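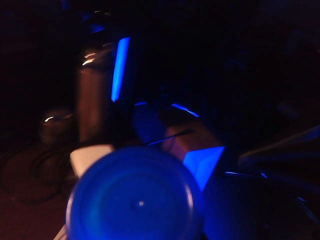
*Deep cobalt blue, seen very close up.*

# Saniria eggshell for wood and metal

We have been mixing Saniria at the Whitcombe works for longer than we've been any good at describing it, so please bear with us. It's a water-based eggshell for indoor woodwork and metal, and it's the paint we'd point you to for doors, skirting boards, window frames, kitchen cupboards, stair spindles, radiators and that chest of drawers you've been meaning to get to since Christmas (we all have one). It has a soft sheen, a bit like the shell it's named after, and it wipes clean without going shiny in patches.

Most people find us because of the blues. There are plenty of good whites in the world, and we make a few of them, but a proper deep blue is harder to get right. Put too little pigment in and it looks chalky by the second winter, and if you go too far the other way it takes an age to dry and marks when you so much as look at it. The recipe we use now is the one we settled on after a lot of painted offcuts, many of which are still propped along the windowsill by the kettle.

## Sizes

- **70 ml sample pot**, enough for two coats on a sheet of A4 card
- **600 ml tin**, good for a small cupboard or a couple of bedside tables
- **2 litre tin**, for a run of doors or a modest kitchen

Do please buy the sample pot first, even if you're sure. Paint a piece of card, let it dry overnight and carry it about the room with you, morning and evening. Blues are dreadful gossips about the light they're in: a north-facing hall will bring out the grey, and a lamp with a warm bulb will nudge it towards green. Put the card upright against the wall too, as colours look paler lying flat on a table.

## Colours

**Gidon** is our strongest blue and the one we sell most of. It's lovely on a front hall dresser or the inside of an alcove, and rather brave on a whole kitchen, though we've been sent photographs of kitchens that pull it off beautifully.

**Low Water** is softer, with a drop of black in it. Good next to brick.

**Washday** is pale, clean and slightly old-fashioned. If you grew up with a pantry, it was probably this colour.

**Inkpot** is nearly navy. By candlelight you'd swear it was black.

Each tin is mixed to order, and there can be a very slight difference between batches. If you're using more than one tin on the same job, tip them all into a clean bucket and stir them together before you start.

## Getting ready

We know, we know, this is the dull part. But a good wash with sugar soap, a rinse and a light sanding will do more for the finish than any brush you can buy. Bare wood needs a coat of Pledel wood primer, with knots sealed first. Bare metal wants our metal primer, and do rub off any rust before you put it on. Old gloss needs sanding until it's dull all over, corners included.

For Gidon and Inkpot, choose the dark grey primer. You can use the white, but you'll be there for a third coat, and perhaps a fourth round the mouldings.

## Putting it on

Stir it well with something flat, right down to the bottom of the tin, and then stir it a bit more. Two coats is usual. Use a synthetic brush, as natural bristle drinks up the water and goes floppy halfway along a skirting board. Work in long strokes, leave it be once it's on, and resist the temptation to go back to that one little bit.

It's touch dry in two hours in a warm room and ready for a second coat in six. It carries on hardening for a good while after that. Doors can be hung the next day, but give cupboard shelves two weeks before you stack anything heavy on them, and go gently with the cloth until then.

Brushes wash out in warm water and washing-up liquid. Scrape as much paint as you can back into the tin first, please, and don't tip leftovers down the sink.

## How it wears

The dried film is tested to 2,000 scrubs with a wet brush before it shows wear, which ought to see off sticky fingers, dog noses and the bit of door frame everyone grabs on the way past. Tea and most sauces wipe off if you catch them fairly soon. Turmeric won't, I'm afraid, on this or any paint we've ever tried.

It isn't made for floors, worktops or anything outdoors. For garden gates and sheds have a look at our outdoor range.

## Keeping what's left

Press the lid down firmly all round and store the tin somewhere that doesn't freeze. Paint that's been frozen goes lumpy and can't be rescued. Write the room on the lid, too. You'll be very glad of it in four years' time when somebody moves a sofa.

## Delivery and returns

Tins go out from Whitcombe within three working days, and sample pots usually go the next. Mixed paint can't come back unless there's something wrong with it, but unopened primer can, within a month. Colour cards are free and can be added to any order at the basket.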